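4 数据与方法

4.1 研究场所与课程

本研究的数据来自 Sariter 学院的一门非虚构写作选修课。课程持续一个学期，从一月开始，每周上课两次。课程的教学语言是汉语，但是选课的学生当中，有一部分人的第一语言不是汉语。学院没有按照语言背景分班，所有学生在同一个教室里上课，完成同样的作业。参加研究的学生一共50人，他们在开课之前都签了知情同意书。

课程的主要作业是个人博客。学生在 Pilitari 平台上各自建立一个页面，在学期中发表若干篇文章，题材由学生自己决定，但是必须写自己经历过的事情或者自己调查过的事情。每篇文章的上限是800字。这个上限是任课教师规定的，研究者没有参与。我们在访谈中了解到，教师的考虑是让学生学会删改，因为以前的学生常常把初稿直接发表。

除了作者本人，同班的学生也可以在文章下面写评论。评论不计入成绩，教师只要求语气礼貌。平台会保存每一次修改的版本，所以我们可以比较一篇文章在收到评论之前和之后的差别。这一点对本研究很重要，后面4.3节还会说明。

4.2 语料

我们收集了260篇文章以及它们的全部评论。评论共2,040条，其中包括作者对读者的回复。只含有表情符号的评论也保留在语料里，单独编为一类，理由是有几位学生在访谈中说，这种评论也会影响他们下一次写什么。教师写的评语没有放进语料。教师的评语是手写在打印稿上的，和平台上的评论不属于同一种文体，如果放在一起统计，结果会不容易解释。

文章的题材比我们预想的分散。数量较多的是家庭、旅行和打工经历，也有一些文章写物品，例如旧自行车、厨房用具、祖母的缝纫盒。写物品的文章一般比较短，收到的评论却不比其他题材少。我们在第6节会讨论这个现象，在这里只说明题材的分布，不作评价。

所有文章在编码以前都做了匿名处理。人名改为编号，地名如果能够指向某个具体的学生，也一起删除。有两位学生的文章大量描写自己的家乡小镇，删除地名以后文章很难读懂。经过本人的同意，我们在这两份材料中保留了地名，但是在本文中不引用原文。
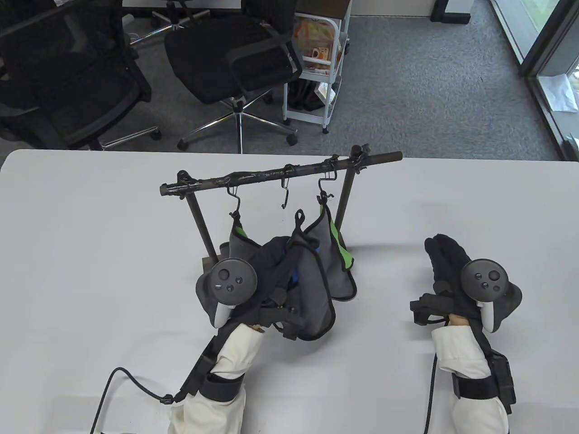
4.3 编码方法

编码使用 Tallov 分类表的修改版。原来的分类表是为课堂口头反馈设计的，一共有七个类别。我们先用它试着编了一小部分评论，发现有两个问题。第一，口头反馈里的“澄清请求”在博客评论中常常和“表达兴趣”合在一起出现，例如“后来你们真的走到山顶了吗？我很想知道”。这样的句子很难说是在要求澄清，还是在鼓励作者继续写。第二，原表没有办法处理评论者讲自己故事的情况。读者看完一篇关于搬家的文章，接着写自己搬家的事情，这样的评论在我们的语料里非常多，在口头反馈里却很少见。

因此我们把“澄清请求”改为“追问”，不再区分动机，只看形式上有没有针对文章内容的问句。另外增加了“相关叙述”一类，定义是评论者用第一人称讲述一件自己的事情，并且这件事情和原文的主题有关系。修改以后的分类表如下：

（1）追问：针对文章内容提出的问题。
（2）肯定：对文章或作者的正面评价。
（3）语言建议：对用词、语法、标点的具体意见。
（4）结构建议：对段落顺序、开头、结尾的意见。
（5）异议：不同意作者的看法或者对事实的陈述。
（6）相关叙述：评论者自己的经历。
（7）符号评论：只含有表情符号。
（8）其他。

一条评论可以同时属于几个类别。两位编码员先独立编码，然后讨论不一致的地方。如果讨论以后还是不能一致，就把这条评论放进“其他”。这样的处理会使“其他”一类偏大，但是我们认为比强行归类要好。编码员都是 Delić 教师培训中心的研究生，没有教过这门课，也不认识参加研究的学生。

在修改行为方面，我们比较每篇文章收到评论之前的版本和最后的版本。如果修改的位置和某条评论提到的位置在同一段，并且修改的内容可以用这条评论来说明，就记为“有对应的修改”。这个标准比较严格。学生可能因为一条评论而重写了文章的另外一个部分，在我们的方法里这种影响看不出来。
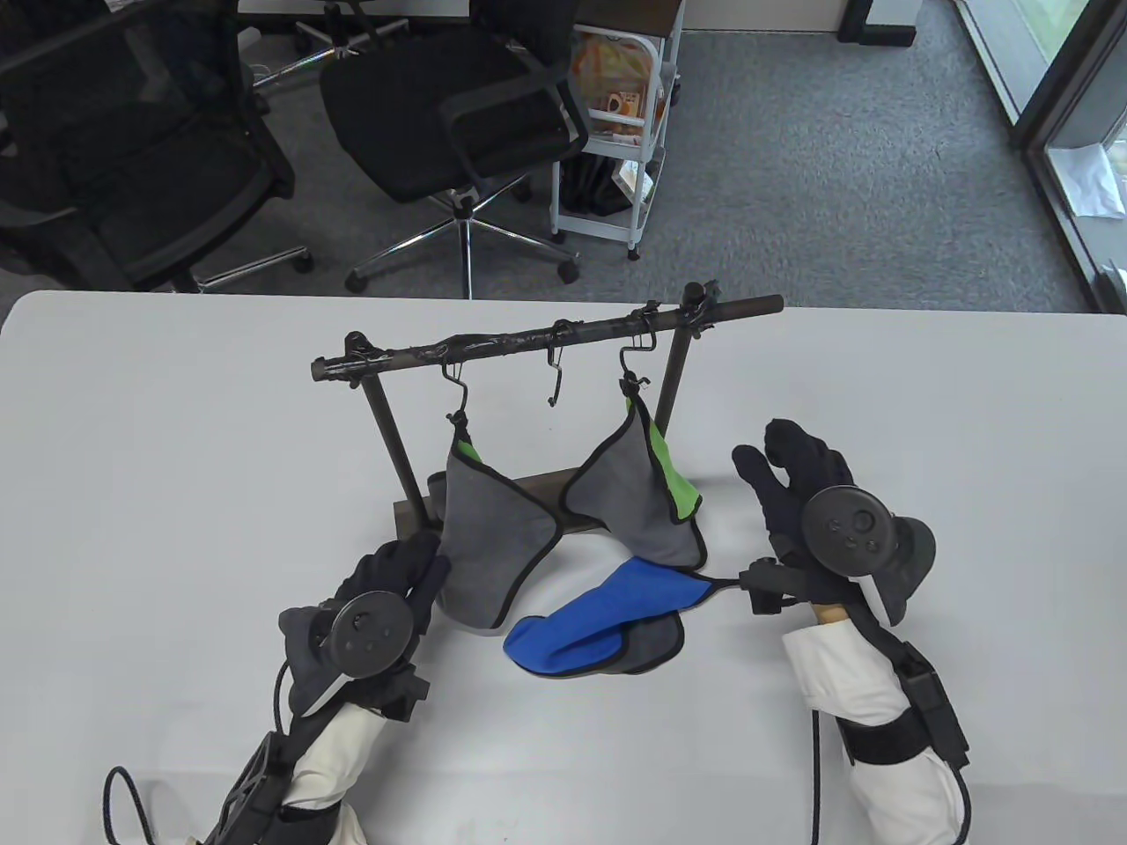 图2　横杆上的S形挂钩与带绿色里衬的灰色布料

4.4 访谈

学期结束以后，我们请部分学生参加半结构式访谈。访谈的时候，学生面前放着自己的文章和评论的打印件，研究者请他们指出哪些评论读了不止一次，哪些评论没有读完，以及有没有评论让他们改变了写作的计划。学生可以选择用汉语或者自己的第一语言回答，用其他语言回答的部分由研究者翻译，翻译稿交给学生本人看过。

访谈中有一个问题需要说明。我们本来打算问学生“哪一条评论最有用”，在试访谈的时候发现，学生差不多都会选择语言建议，而且说出的理由也很相似，好像是在回答一道他们认为有标准答案的问题。后来我们改为问“哪一条评论你记得最清楚”，回答就丰富了许多。有一位学生记得的是一条只有一句话的追问，问他父亲的面包店为什么星期一不开门。他说，他写的时候没有想过别人会不知道。为了回答这个问题，他又写了一篇新的文章。

4.5 初步观察

在正式的统计结果之前，先报告编码过程中的几个观察，因为它们影响了后面的分析方式。

首先，评论的类型随着学期的推进有变化。在开始的几周，肯定类的评论占了很大的部分，内容也比较笼统，常见的是“写得很好”“很有意思”。到了学期中间，追问和相关叙述明显增加。我们不能确定这是因为学生学会了怎样评论，还是因为他们彼此熟悉了，也可能两个原因都有。课程的设计不允许我们把这两个因素分开。

其次，第一语言不是汉语的学生收到的语言建议并没有我们预期的那样多。同学在评论他们的文章时，似乎有意避免谈语法。有几位学生在访谈中对这一点表示失望，他们希望得到更多的纠正。另外几位学生的态度相反，他们说，终于有人先问他们写的是什么，然后才看他们写得对不对，这使他们愿意写得更长。作者自己也是用第二语言写作的人，对这两种态度都能理解，所以在分析的时候请另一位编码员重新检查了这一部分，以减少个人经验的影响。

再次，相关叙述和文章的修改之间关系不大，但是和下一篇文章的题材关系比较密切。学生读到同学讲的故事以后，很少回去改原来的文章，却常常在后面的文章中接着写同一个主题。有一组文章就是这样形成的：先有一位学生写了学骑自行车的事情，评论中出现了几个关于摔跤的故事，以后的几周里不同的人陆续写了小时候的伤疤、校医室和第一次一个人去医院。教师并没有布置这样的主题。如果只看单篇文章的修改，这种联系就会被漏掉。因此，第5节的分析分成两个层次，先看单篇文章内部的修改，再看同一位学生前后文章之间的联系。

最后，异议类的评论数量很少，而且大多数集中在少数几篇文章下面。这些文章写的都是学校里大家共同经历过的事情，例如宿舍停水和运动会改期。读者也在场，所以会说“我记得的不是这样”。作者的反应有两种，一种是在文章中加入读者的说法，另一种是在回复里说明这是自己的记忆，文章不改。教师在课堂上用过其中的一篇，讨论非虚构写作中记忆和事实的关系。那次课堂讨论没有录音，我们只有教师的备课笔记，所以没有作为数据使用。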